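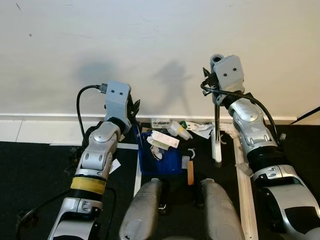 Bellamy Regional Library will change its opening hours from February. The new timetable follows a review of branch use carried out over the winter and spring. (1/7)

The Bellamy branch will open at 9 am on weekdays and stay open until 7 pm on two evenings each week. The evening hours replace the early Saturday opening, which had the lowest attendance of any session.

We received 191 written submissions. Most asked for later closing – particularly from students and shift workers at the Grivov end of town. A smaller number asked us to keep the local history room open at lunchtime, and we have agreed to do so.

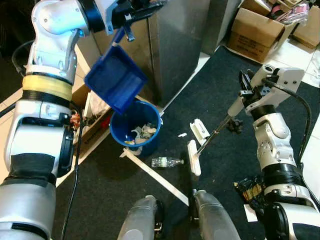 Loans due during the changeover week will be extended automatically. Members do not need to call or visit. Holds will be kept for 9 days in place of the usual 7, and no late fees will be charged on children's items.

The online catalogue is moving to Sekonar at the same time. Existing card numbers and PINs will continue to work. Reading lists saved in the old catalogue will not transfer, so please print or email any list you wish to keep before the end of January.

Home delivery to Teltavance and the outlying properties is unchanged. Drivers will keep to their current routes, and large print and audio requests may be made by phone as before.

Questions about the timetable may be directed to Liam Nuttall, Manager, Branch Services, at the Bellamy enquiries desk. Printed copies are available at both branches and on the mobile library. (7/7)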